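Okay so a few of you asked how the sourdough thing is going, and I have opinions now, so settle in with a coffee because this will be a long one.

I've been baking out of the Strand community cookbook since February, two loaves every weekend, and I finally have a crust I'd serve to company. It took me way longer than I'd like to admit!

First thing I changed was the water. I was measuring by cup and the dough came out different every single time. Now I weigh everything: 600 grams of bread flour, and I hold back a splash of the water until the salt goes in.

Second thing – patience. My kitchen is chilly in the mornings, so the first rise takes nearly 90 minutes longer than the book says. I used to panic and shape it anyway. Please don't do that, you'll get a doorstop (a tasty doorstop, but still).

The flour matters more than I expected, too. I tried the Bolletti for a while and liked the flavor, but the one from the little mill shop in Naltgate gives me a softer crumb, and my family votes for that one every time.

Oh, and bake it with the lid on first, then 40 minutes later peek and decide how dark you like it. I like mine pretty dark. My mother thinks I burn it. We've agreed to disagree and she still takes half a loaf home.

Spiral stairs first, then hands full.

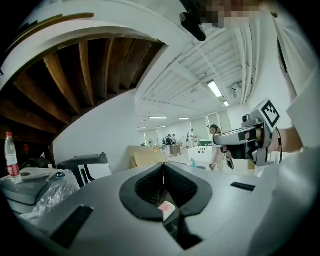
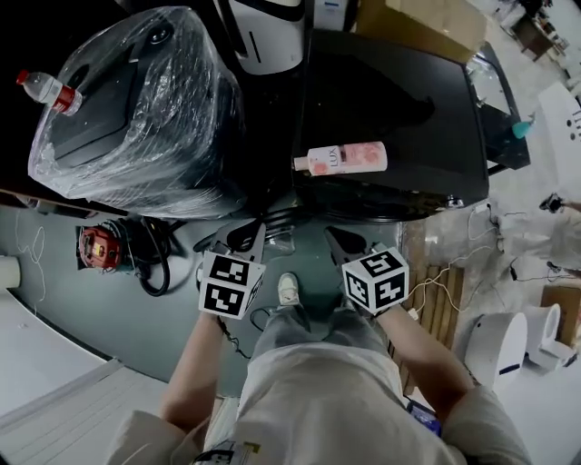 Anyway, the starter. Mine is called Trutidora and she lives at the back of the fridge, and I feed her the night before I bake. If yours smells a little sharp, just give it a couple of extra feedings and see how it looks before you toss it.

Happy to share some of mine if you're close by, bring a clean jar with a lid. And if anybody has a good rye recipe for a beginner, please send it my way, I've got half a bag of rye flour sitting here and no plan for it at all!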